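Search this book

Chapter 5: Learning from Hands

I used to think the robot was the hard part of teaching a robot to fold. Then I spent March in the hall at Holport, and now I think it's the shirt! Our method (we call it Jastine) starts with people folding navy garments using hand-held grippers. 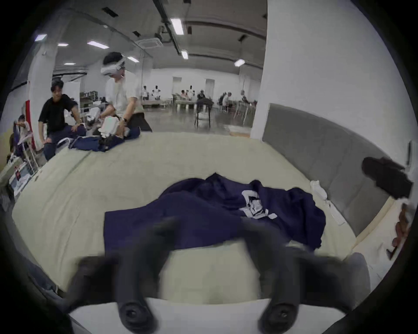
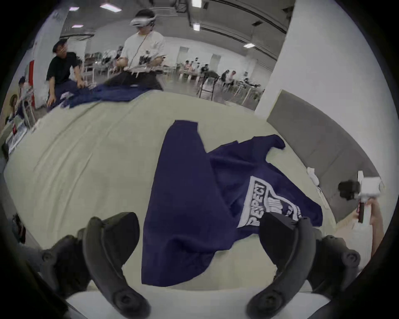
Hand-held grippers and navy cloth, over and over.
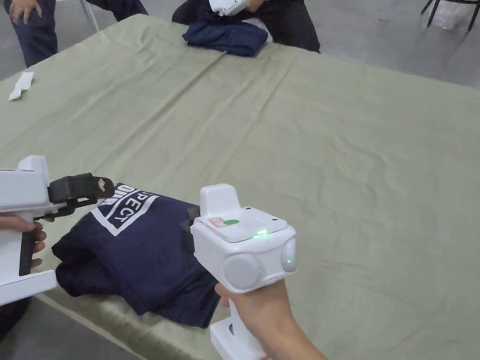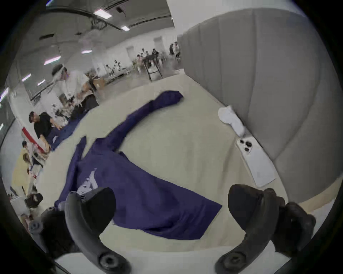

Saskia Harawira
Lead author and field researcher, Larnlow

We collected 1000 folds and threw out 49, mostly sleeve trouble. So let's begin with sleeves, and the three ways they go wrong.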